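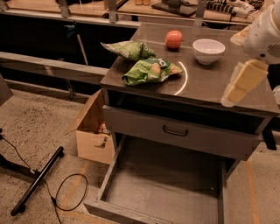

Figure 3. The cabinet cell in the put-away task. The lower drawer is open and empty, and the bags, the apple and the bowl are on the top. The arm is over the right-hand side of the top.

4.2 Failures with the drawer open

Most of the failures reported in Section 4.1 were missed grasps, and they did no harm. The arm closed on air or on a fold of packaging, opened again, and either retried or timed out. The failures in this section are of a different kind. In each of them the arm or something held by it pressed against the cabinet while the controller believed that it was moving freely. There were 11 of these in 4,000 trials. We treat them separately as they are the only ones that damaged equipment, and the only ones for which the cell had to be stopped by hand.

The task is the same as in the rest of the paper. The robot opens the lower drawer, picks the named items from the cabinet top, places them in the drawer and closes it. Items may be soft, such as the snack bags in Figure 3, or rigid, such as the bowl. The upper drawer stays shut throughout. The policy was trained on demonstrations collected at the Messina site and then run without further tuning on the cell at Stastine, where all of the trials counted here took place.

In nine of the 11 cases the contact was between the gripper and the front of the upper drawer. The arm had grasped an item correctly, moved it out past the front edge of the top, and begun to lower it towards the open drawer too early. The fingertips or the held item then met the pull handle of the upper drawer, which stands proud of the drawer front. With a snack bag in the grip, the bag folded against the handle and took up the first part of the load. The measured force at the wrist rose slowly, and the collision check, which looks for a sudden change, did not fire. The arm went on pushing down until the force passed the hard limit of 100 N and the drives cut out.

In the other two cases the lower drawer had crept part of the way shut between the opening motion and the first placement. The policy does not look at the drawer again once it has been marked as open. In one of these trials the gripper came down on the drawer's front panel and bent the left runner. The drawer could not be closed afterwards and the cabinet was replaced with another of the same type. The finger pads were marked but were kept in use.

Nobody was hurt in any of the trials. The nearest we came to an injury was in February, during the bent runner trial. The operator saw the arm stall and reached for the drawer to free it while the drives were still powered. The arm had not reached the hard limit, so it was holding its position under load and could have moved again at any moment. The operator pulled back when a colleague called out, and pressed the stop button. The cell rules at that time said that the stop button had to be pressed before entering the marked area, but they said nothing on a stalled arm that looked as if it had already stopped. The Esex controller shows the same steady green lamp when it is holding as when it is idle, and we now think this was the larger part of the problem.

We looked for a common cause by replaying the logs of all 11 trials. Iddrisu Adjei went through the joint records and compared the commanded height of the gripper with the height of the upper drawer handle. In the nine handle cases the commanded path passed too close to the handle from the start, so the fault was in the plan and not in the tracking. The demonstrations from Messina were made on a cabinet with recessed grips in place of handles. A path that clears a flat drawer front by a small margin will hit a handle of the kind seen in Figure 3. We had checked the overall height and width of the two cabinets before moving the policy, but not the fittings.

Three changes were made. First, the planner now keeps the gripper at least 5 cm clear of the upper drawer front until it is over the open drawer. Second, a slow-rise check was added next to the existing one. It stops the arm when the vertical force keeps growing over a set time while the gripper is moving down, even if no single step is large. Third, the drawer position is read again from the head camera before each placement, and the drawer is pulled fully open if it has moved.

The slow-rise check gave some trouble of its own. With the threshold first chosen, it fired when a heavy item was being lowered normally, and the trial was lost. Urov, the integrator that maintains the cell, suggested subtracting the weight of the item as measured just after the lift, and this removed most of the false stops. Those that remain are nearly all with bags whose contents shift during the move – the weight reading is then out of date by the time the bag is over the drawer. We have left these as they are, as a false stop costs one trial and a missed contact can cost a cabinet.

The lamp was also rewired so that it flashes whenever the drives are powered, whether or not the arm is moving. Results with all of these changes in place are given in Section 4.3.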